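Pekport
Two-arm bench unit for laundry and light handling

Page last revised May 31, 2022

Overview

Pekport is a two-arm handling unit sold by Listex to laundries, care homes, garment repair shops and test labs. It lifts, carries, turns out and sorts soft goods at floor or table height. It does not yet fold to a retail standard, and this page sets out where the present limits lie so that buyers can judge whether the unit suits their work.

The unit ships as a body with two arms, one gripper per arm, a head camera, a control box and a 7 m supply lead. Software is installed before dispatch. A fixed internet connection is needed for updates only.

What it can do now

Basket lifting. Both arms take a basket by its end handles and raise it level. Rigid plastic baskets with moulded handles give the best results. Soft-sided bags and wicker are not supported. Maximum load is 7 kg including the basket.

Single-item pick. The unit takes one garment at a time from a pile and places it on a table, in a second basket or on a belt. Over a test run of 4000 picks at our own bench, the unit lifted two items together in 200 cases. These were mostly socks caught in sleeves. The software flags a double pick by weight and puts the items back.

Sorting by colour. Three groups are set at the factory: white, light and dark. Up to four more can be added. Garments with large printed areas or mixed panels are sorted by the colour that covers most of the visible cloth, so a bunched shirt may go to a different group from the same shirt laid flat. Where this matters, switch on Spread First, which adds a shake and a second look before the item is placed.

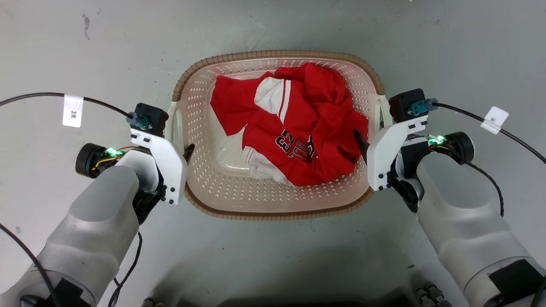 Cycle time depends more on the state of the cloth than on arm speed. A towel dropped in loosely has edges the camera can find. A twisted item has few, and the software may try several grip points before it commits to one. Raising the arm speed setting does not help with this and will increase dropped items.

What it cannot do yet

Folding. A folding routine is included as a trial feature. It handles hand towels and pillowcases. Shirts, fitted sheets and anything with a hood should be folded by hand. We do not quote a fold rate for garments.

Emptying pockets. The fingers have no sense of touch beyond grip force. Pockets must be checked by a person before loading.

Turning clothes right side out. Not supported.

Loading a front-opening washer. Supported only with the door already open and the drum at rest. The unit will not work the door catch or the controls.

Stain checks. Not supported. The camera cannot reliably tell a stain from a shadow or a printed mark.

Home use

Pekport is not sold for home use. It needs a clear floor area, a trained operator within reach of the stop button, and a check of the gripper screws after every 200 hours of running. A household wash contains few items of many kinds, and this is the hardest case for the present software. Sites with repeated items, such as towels or work uniforms, get far more from the unit.

Gripper options

Standard finger, black, straight. Fitted as supplied.
Plundier soft tip. For knitwear and thin cloth. Reduces grip force, so lower the load limit to 4 kg.
Šimko wide plate. For folded stacks and flat boxes. Not suitable for single-item pick.

Fingers are changed with the power off. Run the calibration routine after any change. It takes 7 minutes and needs an empty basket on the floor in front of the unit.

Service

Gripper fingers are wearing parts and should be replaced in pairs. Inspect the wrist wiring at each 200-hour check and look for rubbing where cables pass the forearm. The wrist motor is a sealed part and is exchanged whole. First full service is due at 400 hours.

Software release notes are issued in February each year, with smaller fixes as needed. Orders for spare fingers, tips and leads should quote the number on the control box.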